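Tombridge lab, arm bench notebook
December, entry started 9:40

Today I put in order our rules for working with liquids near the arm. Until now they were in three different places, and two of them did not agree. After the visit from Ballano we said we would keep one list, so I write it in this notebook first and copy it to the wall sheet later.

Speed. With any open vessel on the table, the speed limit in the controller is 19 percent. The old sheet said 40, but this was written for empty boxes. Please do not change it back without a note in this book.

Closed bottles. The cap stays on during all approach tests. Grip force limit starts at the low setting, and we go up one step at a time. Thin plastic gives way before the force reading shows it clearly, so watch the bottle and not only the screen.

Open vessels. Never more than half full. Handle turned away from the side where the arm comes in. The arm must not pass over the opening, also when the planner says this path is shorter.

People. One person holds the stop button and does nothing else — no typing, no phone. Hands stay off the table while the drives are on. If something must be moved, stop first, wait for the lamp, then reach.

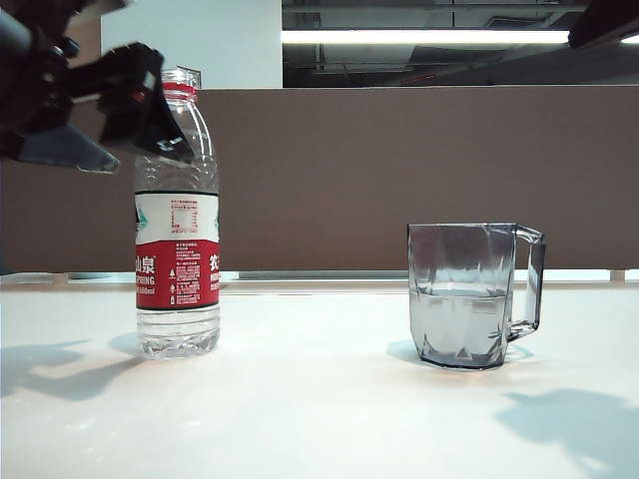
Clear objects are still the weak point. The Tully script finds the label and guesses the rest, and for glass without a label it has little to hold on to. My proposal is that the operator confirms the grasp point by hand each time. It costs 60 seconds per trial, I think we can accept it.

Open question: do we log a small spill as an incident? Ososholm does. I would say yes.

To do: print the list, remove the old sheet, check the drip tray.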